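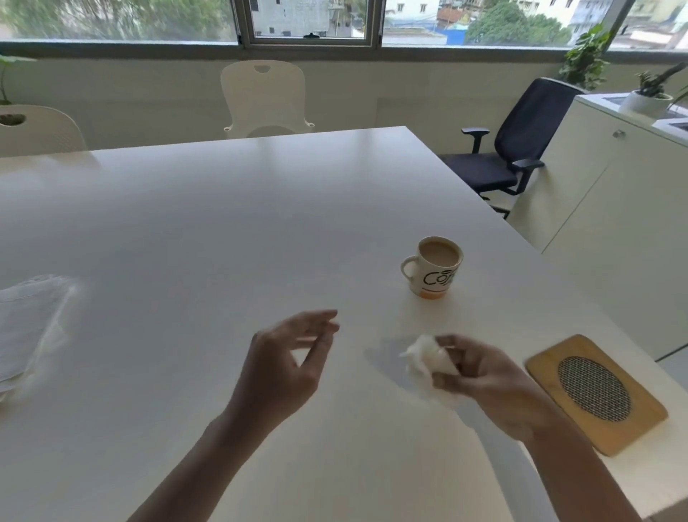 Tissue in hand at the big white table, with a full mug close by.

Keeping the big table usable

The big white table by the windows gets more use than any other piece of furniture we have. It is where people open their post, eat their lunch, hold the Skyrme project meetings and sit when they want a change from their own desk. It also shows every mark, and over the past few months we have had a fair number of complaints about rings, crumbs and sticky patches.

Nia Ifans has gone through the comments left in the office book and we have agreed a few simple points. They apply from Thu 4 June.

Wipe up spills straight away. A tissue will do for a few drops of tea or coffee. For anything bigger, use one of the blue cloths from under the sink, then rinse it and hang it over the tap. Please don't leave used tissues on the table or push them into empty mugs. They block the plughole when the mug is tipped out, and Eluned Jenkins has had to clear it more than once this spring.

Put hot mugs on something. The matte top is hard-wearing but it does hold a stain if milky tea is left to dry on it. The light-wood trivet with the woven middle lives on the table and anyone can use it. If it is already taken, there are cork mats in the kitchen drawer. Please bring them back at the end of the day – we started with a full set in October and it has been shrinking ever since.

Leave a bit of room at the top of the mug. Most spills happen on the walk from the kitchen, and most of those are on the carpet by the door. We paid £367 to have that carpet cleaned last year and would like to spend the money on something else this time.

Keep papers to one end. If you are working at the table, put your folders at the end away from the drinks. Anything left overnight will be moved to the tray by the printer. It won't be thrown away, but it may take you a while to find it.

Chairs. The white moulded chairs belong at the table and can be wiped down with the same cloth. The cut-out in the back is a handle, so please lift them by that and don't drag them, as the feet mark the floor. Office chairs are welcome at the table for a meeting but should go back to their desks afterwards.

Cleaning products. We have changed from Plasero spray to Fulska, which comes in a plain bottle and has very little smell. Two squirts is enough for the whole table. Don't use the cream cleaner kept for the sink. It is too rough for the surface and has already left a dull patch on one of the smaller tables upstairs. Washing-up liquid and warm water are fine if the spray has run out.

A new box of 100 tissues is put out on Monday mornings. If it is empty before the end of the week, spares are in the stationery cupboard on the second shelf down, behind the envelopes. Please write it on the list when you take the last one.

Eluned will be giving the table a proper clean after 5 on the last Friday of each month and would be glad if it could be cleared by then. Anyone who finds a mark that won't shift should leave it alone and ring her on extension 431.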